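Home Stories Science Puzzles Ask Us Search

Can a Robot Tidy Your Bookshelf?

Our visit to the Poltum open day, 22 Feb 2026

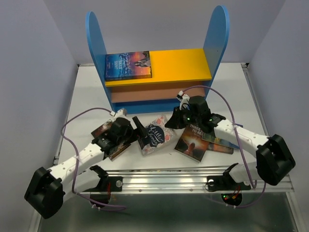

Two arms, one floral book: the grippers close in on Little Women.

The sign at the door said "Meet the robots that tidy up!" We like a big promise, so we went to check.

The Poltum workshop is at 61 Jolley Street, in a brick building from 1852. Inside, two robot arms work at a white table with a toy-sized bookshelf on it. The job sounds easy: pick up the books and put them on the shelf.

You could do that half asleep. Why is it hard for a robot?

Start with the mess. Books land at odd angles, and some lie on top of others. A gripper has a few stiff fingers and no soft skin like yours. To lift a flat book, it has to get hold of an edge. Squeeze in the wrong place and the book can slide away.

Then there are the two arms. They have to share a small space without bumping, and they have to agree on who grabs what. Your brain sorts that out for your hands all day long – a robot needs a computer program for it.

Our guide called the robots "smart." Hmm. Can they read Jane Eyre? No. To a machine like this, a book is a shape to pick up.

So before you believe a robot show, ask a few things. Does it work with books it has never met? What if someone moves the shelf? How many tries did it need? We asked the last one and were told "it depends." We'd like a number, please.

The next open day is in September.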